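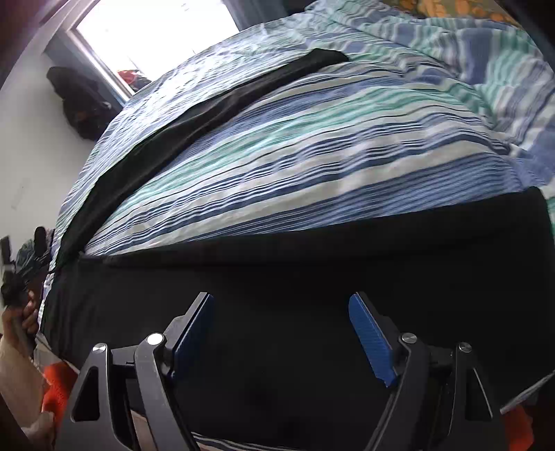
Kudo hand-held gripper at a bedside, jaws open, blue pads on the fingers, a striped duvet beyond.

Kudo Hand-Held Gripper, set of 2
Sold by Daris

Kudo is for recording household handling examples without a robot in the house. A person works the jaws, the camera on the tool records, and your learning system gets the result. Whether it learns much from it is another matter, and we would be wary of any seller who promises that it will.

Our own bedding set, recorded in Grulville, began with 3,573 takes. After review we kept 1,292. Many of the rest were slow, clumsy or repeated the same corner of the same blanket. Budget for that kind of loss.

In the box
2 grippers, black linkage frame
Ribbed blue jaw pads, fitted
Spare pads

Not included: camera, storage, labeling software. Claller mounts fit, but check yours before ordering.

Known limits
Soft, bulky cloth is hard to grip well. The tool does not measure force. Examples from one home may carry over poorly to the next.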